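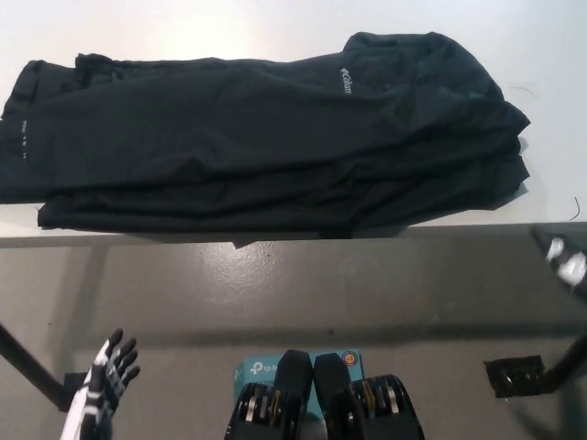
4.2 Rules for the state of the workpiece before a trial begins

Anyone who has tried to repeat another group's folding results will know the small sinking feeling of reading "the garment was placed on the table in a crumpled configuration" and finding nothing more. We have written that sentence ourselves, in an earlier report, and we are a little embarrassed by it now. Crumpled how, and by whom, and with how much of the cloth hanging over the side? The rules in this section are our attempt to do better, and they were written slowly, over a good many cups of tea, between the three laboratories that share the Tuhiwai protocol.

The first rule concerns the drop. The operator holds the garment by any single point, lets it hang until it stops swinging, and releases it over the table without looking for a good spot. It is very tempting to give the cloth a friendly tug afterwards so that a sleeve or a waistband can be found more easily, and we ask operators, kindly but firmly, to keep their hands away once it has landed. Overhang is allowed on any side, provided the garment stays on the table unaided. Before we agreed on this, one site had been tucking the loose ends in and another had not, and the two sets of scores could not sensibly be compared (see the discussion of the Billano trials in Section 5).

The second rule concerns colour and sheen. Dark synthetic cloth deserves a category of its own, as the folds swallow their own edges and whatever edges are left tend to shine. We therefore require that every test set contain at least 2 dark garments of this sort, and that their results be reported separately from those for cotton and wool. Averages across all fabrics may be given as well, of course, but never alone. Printed logos may stay on the garments; covering them with tape changes how the cloth bends, as Darcy Prendergast showed us rather convincingly in September with a roll of tape and a very patient afternoon.

The third rule concerns the hands. Both hands start below the height of the tabletop, fingers open, one on each side of the work area, and they remain still until the start signal is logged. We had at first allowed a hand to wait above the cloth, which saved a little time on each trial and gave an advantage that we had not meant to give.

Lighting we have left looser than some colleagues would like. The Nikonov room has windows and the Dultex room has none, and it seemed wiser to ask for a written note of the conditions than to insist on lamps that half of us could not buy. Lint and stray threads on the table should be wiped away between sessions, though a trial need not be thrown out on their account.

A trial that breaks any of the first three rules is marked void and kept in the record. Of the 2000 trials attempted under the present version, 916 used dark synthetic garments, and these are the ones we turn to next.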